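Saturday, late

Feet hurt, wrists hurt, brain is mush, but I want to get this down before I forget which gripper did what, because on Monday Lutfa is going to ask me and I'm going to say "um, the good one?" again.

So! Week two of the great gripper bake-off. The Flalus pair against the Staseck pair, hand-held, both hands, same tasks, same table. Edmund wanted a proper winner by the end of August and I told him sure, no problem, which was very confident of me considering I hadn't opened the Staseck box yet.

Got in at 10 and spent the first chunk of the morning on tracking. The left one kept drifting. I'd hold it dead still over the board and on the monitor it would wander off like it had somewhere to be. Restarted the recorder, restarted the tracker, swapped ports, restarted everything again, said some words. Sajib came by with his coffee, looked at it for maybe five seconds and asked if I'd redone the calibration after I switched the pairs. I had not. Redid it, drift gone. He was very nice about it, which almost made it worse.

After that things went pretty well. The Flalus ones close smoothly and the trigger is light, so I can do a whole run and not feel it in my thumb. The trouble is the fingertips. They're great on anything chunky (mugs, boxes, the sponge, all fine) and then you give them something thin and they just sort of skate. I dropped the USB stick so many times I started apologizing to it. The Staseck ones are the opposite – stiff trigger, heavy in the nose, and by lunch my right forearm was buzzing, but oh man do they hold on. I picked up a single washer on the first try and actually yelled. Haris put his headphones on after that.

Lunch was leftover dal from Ruwan, who cooks like he's feeding a ship. We ate outside and argued about whether force feedback is worth the extra weight. He says yes. I say come hold the thing for three hours and then say yes. We did agree that the cables are the real enemy. I love having a solid connection and no batteries to babysit, but every time I rotate my wrist past a certain point the bundle pushes back, and I can see it in the data too, a little hitch in the path right where my hand fights the cable. Haris thinks we could hang them from above on a spring reel. I think that's brilliant and I also think he should be the one to build it.

Afternoon was electrical stuff, meaning the power strip task, the one I'd been putting off. It's two-handed: steady the strip with one side, work the other end with the other side, line things up, let go without dragging the whole thing across the board. 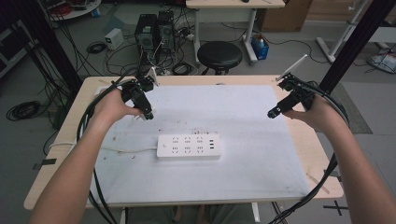
The part I keep messing up is the approach. If I come in with both jaws pointed too steeply I end up pressing down on the strip and it squirts sideways, and if I come in flat I bump it with the body of the gripper before the jaws get anywhere near it. Somewhere in between there's a sweet spot, and I found it maybe one run in three, and then lost it again whenever I started thinking about it. Elbows in helps. So does sitting up straight, which I hate to report because my mother will be insufferable.

I did 12 runs of it and kept 10. The other 2 were me sneezing and me forgetting to hit record, so no great loss to science. That puts the whole comparison at 1,022 episodes, and Edmund did a little bow when I told him, and then asked when the Jania set would be started. Edmund!! Let me finish one thing.

Where I've landed for now, subject to change: Staseck for small fiddly stuff, Flalus for anything long or repetitive. If somebody could put the Staseck fingertips on the Flalus body I'd marry it. I asked Lutfa over text whether the mounts are anywhere close and she sent back a drawing with a question mark on it, so I guess she's thinking about it. The screw spacing is different but she thinks a printed adapter might do it.

Things for Monday so I don't lie awake: new calibration file for both pairs, with the pair name IN the file name this time. Ask Haris about the reel. Find out if Ekanayake ever shipped the softer pads we ordered. Wrist brace, the blue one, it's in the car.

Going to go stick my arm in a bag of frozen peas now and watch something dumb.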